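Padding, poles and the big clear-out

26/03/2020

I promised a post on the packing room and then went quiet, sorry about that. The hem on the Bratum curtains took me two evenings longer than I'd planned, and then there was the business with the stairs carpet (separate post, maybe, if I can stand to relive it). But I'm back, and I've got a cup of tea, and I want to talk about white things on a dark table. White pole, white cloth, and everything that comes with trying to keep both of them decent.

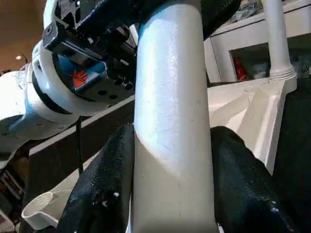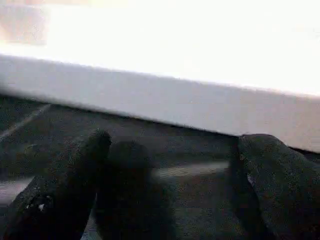
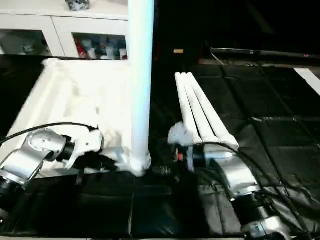
So, the surface first, as that's what three people have emailed me about since December. I love a padded table. I came to it late – I did all my sorting and folding on the bare kitchen table for years, and every hard thing I put down made a clack and every soft thing slid off onto the floor. Tamsin Bolger talked me into padding when she was setting up her sewing room, and I sulked about the cost for a while and then gave in. She was right. You set something down and it stays where you set it!

The downside of black is lint. Oh my goodness, the lint. Anything white and woven leaves a little trail of itself behind, and it all ends up in the seams between the panels. I've tried a damp sponge (smears), a vacuum with the brush head (okay, but it lifts the corners if yours aren't stuck down), and one of those sticky rollers, and the roller is what I'd tell you to buy. Go along the seams first and then across the middle. If you do the middle first you just drag fluff back out of the seams and have to start over, ask me how I know.

If you're padding a table at home, the panel kind is easier to live with than one big sheet. I started with one big sheet of something called Sirnine that I got off a market stall, and the first time I dropped the iron on it I had a melted patch right in the middle, and there's no fixing that. With panels you pull the sad one out and put a new one in. Mine come in smallish rectangles and I keep a few spares under the bed. Check the size before you order because two brands that both say they're the same size will not line up, and a gap of even a quarter inch will collect pins like you wouldn't believe.

Now, cloth. I go back and forth on this. My mother would fold a cloth the second it was off the line, corners matched, sleeves of her cardigan pushed up, no talking until it was done. I'm more of a heap person. I'll bunch the whole thing at the back of the table and work in front of it and get to the folding when I get to it. Does it crease? Yes it does. But a plain white cloth forgives you more than a printed one, and if it's only going over a shelf or around some dishes for a move then who's looking.

When I do fold, I do it in long thirds first and then roll. Rolling takes up less drawer and you don't get that hard line across the middle that shows on every table for the rest of time. Roland Cheetham (he did the catering for my sister's party, some of you met him) rolls all of his around cardboard tubes from wrapping paper, and I've stolen that. For the really long ones you need a longer tube, and that brings me to poles.

I've got a soft spot for a good plain white pole. I bought a set of three from Vuorinen when we moved in, meaning to make a clothes rail, and they've been everything except a clothes rail. One props the attic hatch. One holds up the beans in summer. The last one is my cloth roller for anything wider than the drawer, and it lives upright in the corner of the spare room and gets knocked over by every single guest we have.

A few things on white poles, from someone who has scuffed a lot of them. Magic-type sponges do take the gray marks off but they take the shine off too, so you end up with a clean dull patch you'll notice forever. Try dish soap and a soft rag. If that doesn't shift it, a tiny bit of baking soda on the rag, and go up and down the length, never round and round. Little specks that won't budge I just leave. I spent most of an afternoon on one once and it was part of the finish.

And wrap them before you move house. I didn't, the last time, and they rattled around in the van against the legs of the Erberg bookcase for 60 miles. The bookcase was fine. The poles looked like they'd been chewed. An old pillowcase over each end and a couple of turns of string is plenty, and it means you've got spare pillowcases when you get there, handy on the first night when you can't find a thing.

Somebody asked in the comments what I'm doing with the boxes now. Flattening them, mostly. I kept 23 of the good ones behind the sofa all winter and my husband has been very patient, but I think his patience has a date on it. I'll keep the two long ones for the Christmas lights and the rest can go to whoever wants them. If you're local, leave me a note and I'll put them on the porch for you.

Next up is the linen closet, and I'm a bit scared of it. There's a tablecloth in there I haven't unfolded since we had the old table, and that went before the dog came. Wish me luck, and if anyone knows how to get candle wax out of cotton without scorching it, please tell me, because I've already had one go with brown paper and I'm not proud of the result.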